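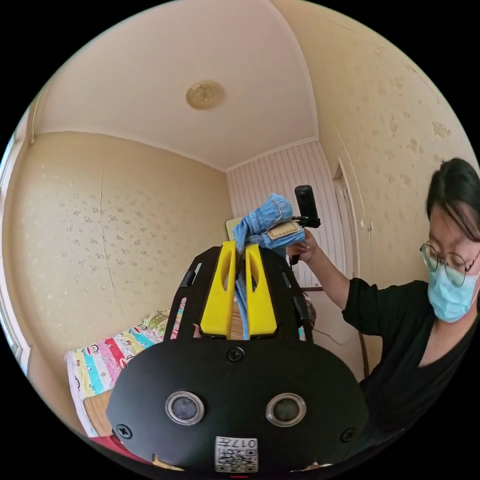 Light blue cloth with a small beige tag sewn on. Photo: Khang Kim

USTCOMBE, 2022-06-27. Bukemis, the company that manages the Tôn House lodging block, has issued new instructions on summer bedding and clothes storage for all 316 of its furnished rooms. The instructions cover woven sleeping mats, the quilts used with them, and the folding and sorting of clothes and towels in rooms that have no closet. They take effect with the next laundry round.

The two-page sheet replaces a notice that had hung by the stairwell doors for several years and dealt mainly with collection times. Lụa Tạ, who handles furnishings for Bukemis, said the old notice left out most of what residents ask about. "It told you when to bring the bag down. It did not say what should be in the bag," she said.

Rooms at Tôn House are small. In most of them the bed is the only flat surface large enough for folding, so laundry is sorted on top of whatever bedding is in use. In summer that is usually a woven mat, and mats of this kind catch on knit fabric. Pulled loops in towels and snagged sweaters were the most common complaint logged by the Truvby laundry, which does the washing for the block.

The sheet was tried in 18 rooms in April before being adopted. Residents in those rooms kept a list of what they sent down and what came back damaged or missing. Truvby reported fewer snagged items from the trial rooms than from the rest of the floor. Tạ said the trial was too short to say how much of that was due to the folding method and how much to the weather, as several of the rooms did not have their mats down until late in the month.

Mats

The mat goes on last, over the quilt or a flat sheet, with the smooth face up. Where a mat has a cloth border or fringe, that edge is to hang free at the front of the bed and should not be tucked in. Tucking bends the strips at the edge and they split there first. The striped mats in brown and tan, with a grey fringed trim, are a familiar type in the building and are covered by this rule.

Mats are not to be sent to the laundry. They are wiped with a damp cloth along the direction of the weave, then stood on edge until dry. A mat stored damp will spot within a few days. Residents who do not want a mat may return it to the furnishings desk, rolled with the face outward and tied in two places.

Bamboo and straw are treated alike for cleaning. They differ in storage: straw should be rolled loosely, while bamboo tiles or strips may be rolled tight. If a resident is unsure which material a mat is made of, the sheet says to roll it loosely.

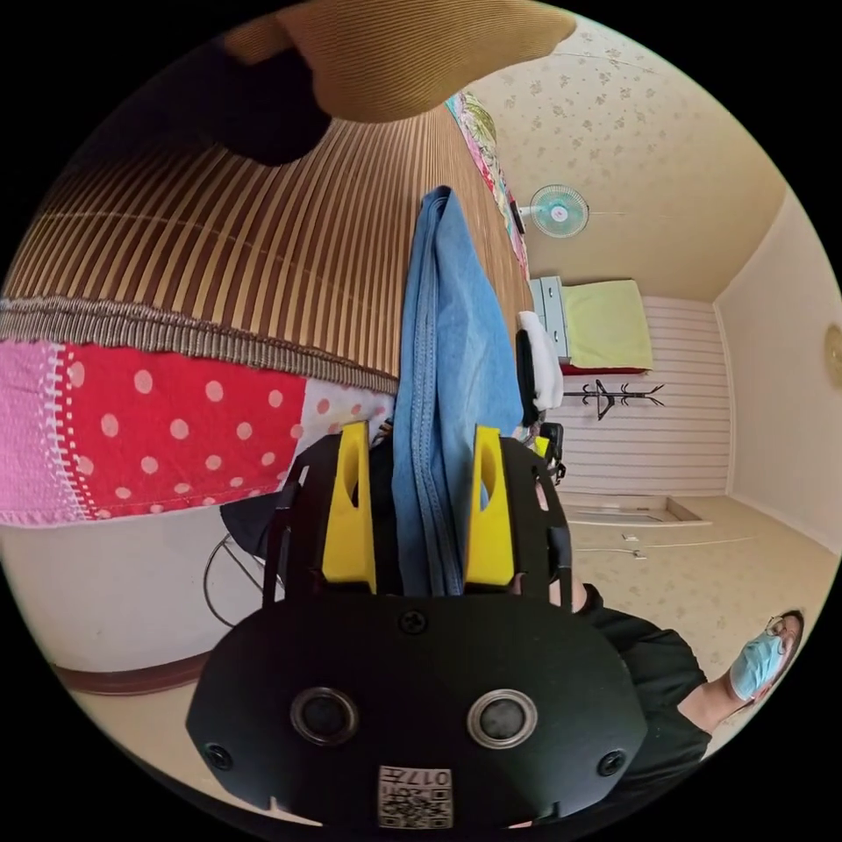
Quilts are the second item. Many residents bring their own, and patchwork is popular. A patchwork quilt that joins plain cotton, printed cotton and textured fabric will shrink unevenly if washed hot, and the seams between panels will pucker. Truvby will now wash patchwork cold by default and dry it on low heat. A red panel next to a white one should be tested at a corner with a damp white rag before the first wash. If color comes off on the rag, the quilt is to be marked "wash alone."

A quilt left on the bed under a mat through the summer should be taken out and aired every second week. It may hang over the side of the bed as long as it does not touch the floor. Bed bases in the block are low, and floor dust along the lower edge is the usual reason a quilt comes back from inspection marked for washing.

Clothes and towels

Items are sorted by surface before they are sorted by owner or use. Knit and looped fabrics form one pile, flat woven fabrics another, and anything with a metal zipper, hook or rivet a third. The third pile is kept off the mat altogether. The sheet suggests a chair seat or the lid of a storage box.

Denim and other heavy woven cloth is folded along the existing seams. Matching the seams first gives a straight edge, and a long strip folded this way can be stood upright in a drawer or box. The sheet asks that jeans be folded in half lengthwise, then in thirds from the hem. Jackets are folded with the sleeves to the back.

Small knit pieces and terry cloths are harder to keep folded. They are to be picked up from the middle, shaken once, and laid flat away from the mat before folding. A cloth pulled sideways across the weave is the one that snags. Dark items should be folded apart from pale ones if either has lint on it.

Tags are dealt with in a short paragraph of their own. A sewn-on tag must stay on the outside of the fold where it can be read without opening the piece. Laundry marks are to be written on a separate tape and may not be written on a maker's tag, where ink tends to spread into the stitching. Truvby has handled 662 unmarked pieces from the block so far this year, and most of them were small cloths and towels.

Định Vi, who runs the sorting line at Truvby, said an unmarked piece adds several minutes of handling. "It gets held, it gets listed, it goes on the shelf, and then someone has to come and look for it," he said. "Pale blue and white are the worst. Everyone has a pale blue one." Unmarked pieces are kept for 30 days under the current contract, and Vi said that period would not change.

Floor items

The last section deals with wire stands, racks and boxes kept beside the bed. Stands with thin curved legs are allowed next to the bed base, provided the legs stand flat and the stand is not loaded above the height of the mattress. Wet laundry may not be hung from them over the mat. Drying is to be done on the balcony rails or in the basement room.

Tạ said there will be no inspections tied to the new sheet. Rooms are already checked when a resident moves out, and mats will be looked at then for split edges and spotting. A mat with ordinary wear will be replaced at no charge. A resident may be billed for one that was machine washed.

Copies are being put under doors this week. A version with drawings of the folds is in preparation and will be posted by the laundry chute on each floor. Vy La, a resident who took part in the April trial, said the drawings would help. "The thirds from the hem part took me a few tries from the text alone," she said. She said she has kept the three-pile sorting and dropped the airing schedule.

Questions about bedding go to the furnishings desk on the ground floor. Questions about missing pieces go to Truvby directly.

Shares: 41 Comments: 5

Hòa Diệp
The rule about fringe hanging free is correct. I tucked mine in last year and the strips broke along the whole front edge by August. Does the free replacement apply to mats we bought ourselves? The article does not say.

stairs_4th_floor
Asked the same thing at the desk this morning. Own mats are not replaced. They will take the old one for disposal though.

M. in the east wing
Cold wash on patchwork is good news. Mine is red next to white and it bled once, the white squares have been pink ever since. What about quilts with a filling that is not cotton? Low heat on a thick one takes all day.

threadcount
For marking tape, use the iron-on kind and then put two stitches in it anyway. The adhesive gives up after a few hot washes. On terry you have to stitch, it will not stick to loops at all.

Hòa Diệp
Thanks, stairs. Then I will be rolling mine loosely and hoping it lasts another summer.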